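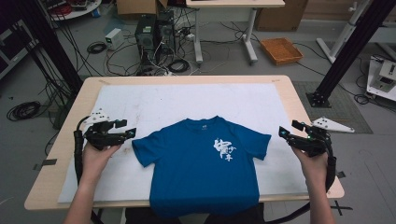

The Skolenthorpe office asked, on reading our last report, whether we were paying 730 a month for a kit that folds shirts or for one that watches us fold shirts. It is a fair question and it arrived before the coffee did. The answer is the second, for now, and most of this report concerns how well it does the watching and whether the first is any nearer.

Progress report to the Skolenthorpe fund
Review of the Urska hand-held gripper kit
2026-04-07

Where we are

The February report left off with the kit unpacked, the software installed on its second attempt and a certain amount of optimism in the building. We have since moved from handkerchiefs and tea towels to T-shirts. This is a bigger step than it sounds. A tea towel has four corners and no opinions. A T-shirt has sleeves, a front, a back and a neck, and the person folding it needs to know which is which before anything useful can be written down.

The Urska kit comes as a pair of grippers, one for each hand, both cabled, each carrying a dotted marker plate so that the software can work out where it is. You fold the garment with the grippers instead of your fingers, and the movements are recorded. The recordings are meant to teach a pair of arms to do the same. The arms are the next stage of the grant and we have not ordered them, so please do not look for them in the accounts.

What works

The tracking is good. We had expected to spend weeks nudging things into position and in fact spent most of an afternoon. If both plates stay in view, the recorded path matches what the hands did closely enough that we have stopped checking every session and now check when somebody feels guilty.

The jaws are better on cotton than we feared. They will pick up a single layer at the sleeve if you come in low, and two layers if you don't, and after a while you learn to tell by feel. Thicker jersey is easier. Anything silky is still a matter of luck and we have put it aside.

White sheeting on the table has helped more than any software setting. Coloured shirts stand out against it, and it costs next to nothing. It does pick up marks, and gets replaced when it begins to look like a map.

What does not

The cables. Prullholm, who supply the kit in this country, describe them as "generous". They are certainly long. A cable hanging down beside each forearm is fine while you are lining up and less fine on the cross-fold, when the left hand goes over the right and both cables follow. We now fold in an order chosen mostly to suit the cables — no laundry in the land would recognise it, but it records cleanly.

Hands get tired. The grippers are light enough when you pick one up and a good deal heavier by the end of a session. We cap sessions at 20 minutes and swap over. The supplier's planning sheet assumes a full hour, and was presumably written by someone sitting down.

Crossed hands also hide one marker plate behind the other. The software deals with this by guessing, and then by guessing with confidence. We throw those recordings out by hand. A warning on screen would save us the trouble, and Prullholm have said it is "on the list". We have asked to see the list.

Comparison with the Slaoui kit

We were asked to keep the Slaoui rental kit in the running. It has no cables at all, which made it very popular for one morning. The batteries then ran down at different rates, so that one hand was recorded and the other was a rumour. Its jaws are also narrower and tend to pinch a hem where you want them to hold it flat. We have sent it back, with polite notes, and would look again if the battery life improves.

Money

The monthly charge is unchanged at 730 and covers both grippers, the software and support by email. We have made 2 support requests in the period. One was answered the same day. The other was answered with a link to the manual, page 21, where the question is also asked.

Next period

Long sleeves, then a shirt with buttons if morale allows. We would like to keep the Urska kit until the decision on the arms is made, and would ask the fund to confirm the rental by the end of this month, as Prullholm's notice period is longer than their cables.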